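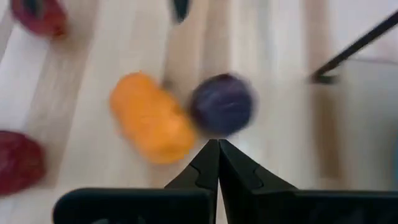 7. When the gripper closes on nothing (Fault 12)

Fault 12 is the one nearly every new Pistel owner meets first, and it's a great one to learn on! The arm goes down, the fingers shut tip to tip, and the controller expects a load that it can't feel. In the wrist view you'll see the two black fingers meeting in a point with the produce still lying on the table.

It shows up most with small round items that sit close together, like the orange and dark purple pieces near the fingertips here. The Yeon software may read two close neighbours as one item and aim for the spot between them.

CAUTION: A Fault 12 stop is a hold. The motors stay powered and the arm can move again as soon as the fault is cleared. Keep your hands off the table until step 2 is done.

7.1 Clearing the fault

1. Press PAUSE on the pendant and wait for the amber light.

2. Turn the key to SERVICE and take it out. Keep it in your pocket while you work.

3. Look between the fingers for bits of stem, leaf or skin. Wipe both finger faces with a damp cloth.

4. Move any items that are touching until there is a clear gap between them.

5. Put the key back, turn it to RUN and choose Open Fingers. They should part smoothly and evenly. If one drags behind the other, stop and go to 7.2.

6. Choose Retry Pick. Set the speed to 40 per cent for the first go.

NOTE: If the wrist view looks soft or smeary, clean the lens cover before you retry. A grubby cover throws the colour off, and dark items suffer the most.

7.2 If the fault comes back

Run Finger Zero from the Hatent menu with nothing between the fingers. It takes five minutes and it's well worth it, as a small drift in the closing point can cause a whole afternoon of missed picks.

Still stuck? Lower the grip force by one step and try again. Soft items can roll away when they're pinched too hard near the top.

CAUTION: Never raise the grip force above 99 to get past this fault. The setting exists for the metal test block only, and it will crush fruit and can injure a finger badly.

After three faults in a row the arm locks itself out. Save the log to a USB stick and send it to the Ivisgate service centre along with your serial number.

Section revised 02/12/2018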